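Print this page | E-mail this page

Section 2: The Round Table - Hub, Cables and Seating

By Alina Bratu
Clekemham desk guide, revised in March

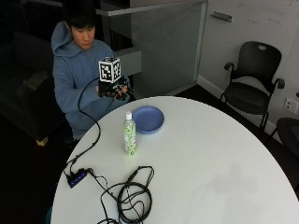
Before you start

This section covers the large round white table, the black hub that sits near its rim, and the cables that run over and around it. Chairs come into it too, as far as they affect the cables. Power for the rest of the room is in Section 3, written by Bogdan Iordache, who is more trusting of extension cords than I am.

You will need:

- the hub and its short cables
- the long cable for whoever is sitting down
- four hook-and-loop ties (the soft kind)
- a dry cloth
- masking tape and a pen

You won't need the cable tray, the adhesive clips or the "desk organizer" that came in the Ballolen accessory box. We tried all of them. The tray is made for a straight edge and rocks on a round one. The clips are sold as removable, and I suppose they are, in the sense that they came off by themselves and left the glue behind. If you find one still stuck under the rim, leave it alone and tell Floarea Costache.

CAUTION: Do not use zip ties anywhere on this table. They get pulled too tight, and then somebody goes after them with scissors.

2.1 Clearing and placing the table

1. Take everything off the top. Yes, the cups as well.

2. Wipe the surface with the dry cloth. Grit under a hub will scratch a white top, and the scratches show up gray. The Ballolen leaflet calls this finish "scratch resistant." Go and look at the old table in the hallway before you believe it.

3. Leave 42 inches between the rim and the nearest wall on the side where people sit. The leaflet suggests less. Whoever wrote it had apparently never watched a person push a chair back and stand up with a cable across their lap.

4. Press down on the rim with both hands in several places, going all the way around. If it tips or clicks, turn the leveling foot on that side a little and try again.

5. Pick the seat first, then work out everything else from there. A round table has no front, and people will tell you this means you can sit anywhere. You can, but the hub can't follow you, and every cable you own will turn out to have been measured for some other chair.

Note: Yanti Ong marks the seat position with a bit of masking tape on the floor. I thought this was fussy until I'd set the table up from scratch twice in one morning.

2.2 Placing the hub

1. Set the hub on the tabletop near the rim, within easy reach of the person sitting down. A hand's width in from the edge is enough.

2. Turn it at an angle to the rim, so that the cable ends on one side point toward the seat and the ones on the other side head off across the table. Square to the rim looks tidier. It also puts a bend in every cable exactly where it meets the plug, and that's where they break.

3. Keep the lights on the upper side facing up. I mention it only because I have found the hub upside down.

4. Plug in the short cables one at a time. Push each one straight in and feel for the stop. Don't wiggle.

5. Look at the lights. A light means that port has power, and I wouldn't read more into it than that. The seller's page says the ports are good for 4000 insertions, a figure I have no way of checking and no reason to repeat to anyone. Treat them as if they were good for far fewer.

6. If a port feels loose, put a piece of masking tape over it and write the month on the tape. Use the next one.

CAUTION: Do not hang the hub over the edge of the table by its own cables, and do not put it on the floor "just for now."

Note: Octavian Grecu likes a square of rubber mat under the hub to stop it sliding. It does stop it sliding. It may also mark the white top if it's left there for weeks, so lift it at the end of the day. Thin felt is kinder but slides more. There isn't a good answer that I know of.

2.3 Running the long cable to the seat

Most of the trouble with this table comes from one cable, the long one between the hub and the person. Too short and it drags the hub toward the rim whenever somebody leans back. Too long and it ends up under a chair leg. The one we keep for this table is 80 inches, which suits most people who have tried it. Don't swap in a longer one because it's what you have in the drawer.

1. Ask the person to sit down and pull their chair in to where they'll really be working. Many people sit up very straight for this step and slump five minutes later. Wait for the slump.

2. Start at the hub end. Lay the cable along the tabletop and take it over the rim at the side. Never bring it over the rim straight in front of the person, where their forearms go.

3. Let it drop below the edge in a loose curve before it comes back up toward the person. The curve is your slack. With a hand on the cable, ask them to lean back as far as they normally would. If you feel it go tight, give them more.

4. Have them reach out to the middle of the table with both arms, then fold their arms, then turn to look behind them. If the hub moves at any point, go back to step 3.

5. Check that the low part of the curve stays off the floor and clear of the chair wheels.

6. Long drawstrings and loose hoods should be kept away from the cable. A hooded sweatshirt is fine. So are sleeves, if they're pushed up out of the way.

Note: The Brustari guide tells you to tape the cable to the table where it crosses the rim. We did that for one season. A taped cable has no give in it, so a sharp pull goes straight to the plug at the other end. Leave it free at the rim.

CAUTION: Nobody should stand up while still connected. Disconnect first, lay the end on the table, and then stand.

2.4 What to do with the extra cable

There will be extra. Every plan I've seen for this table shows cables of exactly the right length, drawn by people who don't have to coil them afterward.

1. Gather the extra on the tabletop, well in from the rim and away from where the hands will be working.

2. Coil it in loops a bit wider than a dinner plate. Follow the curve the cable already wants to take. If it fights you and tries to make a figure eight, give it a half turn between your fingers as each loop goes on.

3. Lay the loops flat on top of each other. A few strands will cut across the middle whatever you do. Leave them, they do no harm.

4. Put one tie around the bundle, snug enough to hold and loose enough to get a finger under. A thick bundle may want a second tie on the opposite side.

5. If some of the cable is thinner than the rest, coil it separately. Mixed in with the thick loops, the thin stuff works its way to the bottom and has to be picked out strand by strand at the end of the day.

6. Leave a short loose length between the bundle and the hub. The bundle shouldn't be pulling on anything.

Wrapping cable around your hand and elbow is quick and I see it done all the time. It puts a twist in every turn. You can get away with it for a while, and then one day the cable won't lie flat on anything.

Some people swear by coiling everything under the table, out of sight. I'm not convinced. Feet find it. On a white top a black coil is easy to see and easy to lift when you wipe down, and I will take ugly over tripping.

2.5 Checks before work begins

Go around the table once, on foot, and look at each of the following.

1. The hub is flat and inside the rim.
2. The lights are on for the ports in use.
3. The long cable goes over the edge at the side, with slack.
4. Nothing is on the floor inside the tape mark.
5. The coil is tied and clear of the hands.
6. No drinks. A lid doesn't count.

If the person at the table has their head down over their hands, speak before you reach past them. It sounds obvious, and people still get bumped.

2.6 Packing away

1. Disconnect the person's end first. Set it down gently, toward the middle of the table.

2. Unplug at the hub, holding the plug and not the cable.

3. Open the tied bundle and coil the whole length again from one end. Simply adding the loose part to yesterday's loops saves a minute and makes a knot for whoever comes next. I have been whoever comes next.

4. Write the length on masking tape and fold it around one end. Old tape gets peeled off first - there was one cable with five labels, and they didn't agree.

5. Store coils flat in the drawer, heaviest at the bottom. Hooks look neat, but a heavy coil hung for weeks keeps the bend.

6. Lift the mat if Octavian has been in. Wipe the top.

2.7 Common complaints

The hub keeps creeping toward the edge.
Not enough slack in the long cable, nine times out of ten. Redo 2.3 with the person seated.

A light has gone out.
Try the same cable in another port before you blame the hub. Then try another cable. Report it to Floarea only after both.

The table wobbles again.
Someone has dragged it. Two people should lift it, every time, even to move it a few inches. Repeat 2.1 step 4.

The cable gets in the way of my left arm.
Move the hub around the rim a little, away from you. If that doesn't help, change seats. I've heard it said that you get used to it, mostly by people who sit on the other side.

Print this page | E-mail this page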